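3.2 Setting up the rooms

I'll admit I didn't plan to write a whole section on backdrops. But when Katalin Kocsis and I went through our notes from the 15 small studios in the Kustia survey, the backdrop kept coming up (way more than lights, which surprised us both!). People with a spare room and a bit of carpet want to shoot their own product pictures, and the first thing they fight with is the big white sweep behind the product.

We asked everyone to set up the way they normally would, bags and cables and all, and we didn't tidy anything. A white sweep takes up a lot of a small room, and the stand needs floor space too, so the rest of the gear ends up wherever it fits. Figure 4 shows a curved white backdrop beside a black stand, with a bag, a clear bin and some cables on the carpet farther back. 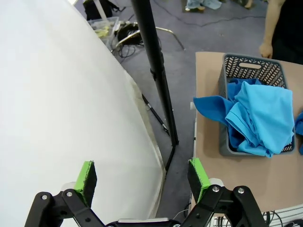 How far should the backdrop be from the table? Far enough that you can walk between them without brushing the sweep, and in our rooms people were happiest when they left themselves a full step.

Figure 4. Backdrop, stand and tabletop in a carpeted room.

Jenő Gál thinks we should've measured that step properly, and he's right, so the next round has a tape measure in the kit. What we do have is 174 comments from the setup diaries, and the ones about floor space are easily the grumpiest. Nine studios told us they'd moved furniture out into a hallway before they could start, and one person wrote that she'd given up on chairs altogether!

I come back to the cable complaints in Section 3.3, together with the storage bins.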